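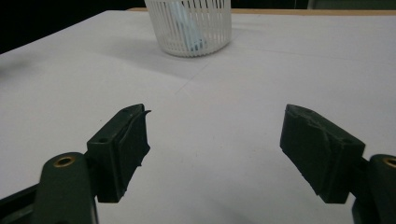
**R. Sánchez**, course tutor, Traltance Robotics Workshop
Notes for session 4: looking after the hand-held grippers
19 August 2026, room 337

I love this session, because it's the one where you get to take things apart! By now you have all done some picking and placing with the hand-held grippers, and you'll have noticed that a tired pair feels different from a fresh one. Today we look at why, and what to do about it.

## The pads

Start with the pads on the inner faces of the fingers. They do all the touching, so they wear first. Look at the opening picture: both pads are scuffed, and on the left one a small flap has frayed and curls out past the tip of the block. A flap like that is easy to ignore — and it matters more than you'd think. On a big soft object it does very little. On something thin, with only the tips closing on it, the flap gets there before the rest of the pad does and the grip starts off crooked.

Our rule at the bench:

- scuffs only: wipe the pad with a damp cloth, let it dry, carry on
- a lifted edge or flap: change the pad before the next set of takes
- a tear right through to the block: change both pads, left and right

Always write the change in the cell log. The July group logged 233 takes and the pad changes are all in there, which made their plots a joy to read.
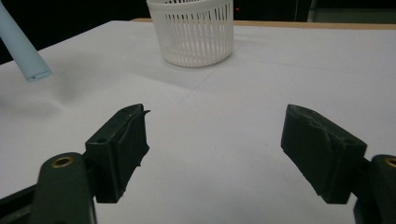

*Fig. 2. Fingers open, with the curled material at the tip of the left pad. Compare the inner faces on the two sides.*

## Changing a pad

Allow 30 minutes for your first pair. You'll be much quicker by the third.

1. Unplug the gripper and lay it on the mat.
2. Open the fingers fully and keep them open with the foam wedge.
3. Peel the old pad from the base towards the tip. Go slowly, please, as glue left behind is a nuisance to clean.
4. Clean the block and let it dry completely.
5. Line up the new pad (Namix sheet, cut with the template) at the tip first, then press down towards the base.
6. Open and close 40 times with nothing between the fingers, then look at the edges again.

If an edge lifts at step 6, take the pad off and start again with a new one. Don't trim it in place!

## The arms

While the gripper is on the mat, check the brass-coloured ring in each arm. It should sit level with the plastic around it and shouldn't turn under your fingertip. Then hold the finger block and rock it very gently. A tiny bit of give is fine, a click isn't. Clicks go in the log and the gripper goes on the repair shelf.

## Setting the cell up again 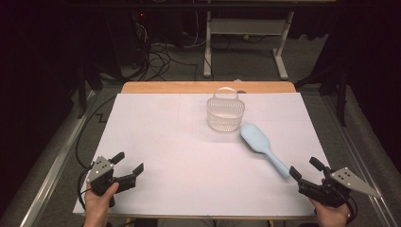 *Fig. 3. Both grippers in hand at the table, basket and rice paddle set out.*

Now the fun part. Put the basket near the middle of the table and one other object within easy reach, then pick up both grippers and check these:

- each cable has enough slack to reach the far edge of the basket
- no cable crosses the table between you and the object
- the metal plate on each gripper is firm when you nudge it
- the fingers open to the same width on both sides

The paddle is my favourite test object. It has a wide scoop, a narrow handle and two quite different ways of being held. Try the handle first, then the rim of the scoop, and note which one shows up a bad pad sooner.

Before next time, read the Romine sheet on cable care and bring your log page with you.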